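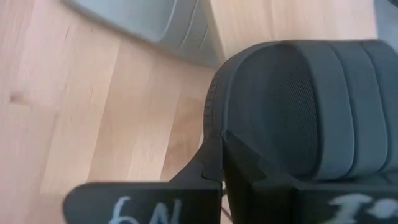 Recording floor pickup examples with a wrist camera

Posted in: Robot Learning, Tutorials, Data Collection

2023-12-09

This tutorial explains how I record examples for the floor pickup task in the Tinis project. It is for people who already have the arm moving by hand control and the wrist camera working, and who now want data that a policy can learn from. If your arm is not calibrated yet, please do that first and come back.

The task is simple to say. The gripper goes down to a soft object on the floor, closes on it, lifts it, and puts it in a bin. Soft things are harder than blocks, because every grasp changes their shape a little. In our first set, from September, I recorded 500 episodes and the policy was still poor. Most of the problem was in how I recorded, so I write here what I do now.

Before you start

Mark your fingers. We write on the black finger pads with a white marker, by hand. On our gripper the left one reads 6N. Write the same marks in your session notes. When you change a pad, change the mark also, and you will later know which episodes belong to which pad. Two weeks of my data had no such notes and I could not separate them.

Fix the exposure of the camera by hand. With automatic exposure a pale wood floor becomes dark and then light again when a black finger passes close to the lens, and the policy sees this as something important. Choose a value where you can still see texture on dark fabric. If the object has a mesh part, this is a good place to check: the small grid should be visible when the gripper is near.

Check also the shutter time. Some motion blur is normal when the wrist moves, and I do not remove these frames. But if the blur is there when the arm is still, the lens is dirty or the focus is wrong.

Placing the objects

Do not put the object always in the middle of an empty floor. Leave one or two other things near it, sometimes half outside the view. Turn the object between episodes, so that the gripper comes to the padded side, to the flat side, to the edge. I use 13 starting places marked on a paper plan, not on the floor itself. Tape on the floor is visible to the camera, and our policy from Mirthorpe learned to go to the tape.

Recording one episode

1. Move the arm to the home pose and wait one second.
2. Start the recording. Wait again, shortly.
3. Go down at a slow and even speed. Do not stop in the air to think. If you need to think, cancel the episode.
4. Bring the fingers beside the lower edge of the object, and only then close.
5. Lift, move to the bin, open.
6. Stop the recording and give the label: good, failed, or recovered.

The label "recovered" is for when the first grasp slipped and you made a second one. Keep these! They are worth more than the clean ones, in my experience. The set we use at present has 1059 episodes and I wish more of them were recovered.

Watch the cable. It runs down behind the gripper, and if it is too loose it comes between the fingers when the wrist turns. If it is too tight, it pulls on the connector. I leave enough for a full turn of the wrist and fix it with one strap.

How long to work

I record 40 episodes and then take a pause. After this number my movements become lazy, and one can see it in the curves - the approach gets faster and the closing comes too early. During the pause I play back a few episodes at double speed and delete those where I did step 3 badly.

Exporting

The Hsu exporter writes one folder per session. Open the first and last episode of each folder and compare the picture with the joint values. If the gripper closes in the picture before it closes in the values, the clocks are not together and the session needs a new alignment. The Arkthorpe loader does not check this for you. It will train on wrong data without any warning, and you see only a loss which stays a little too high.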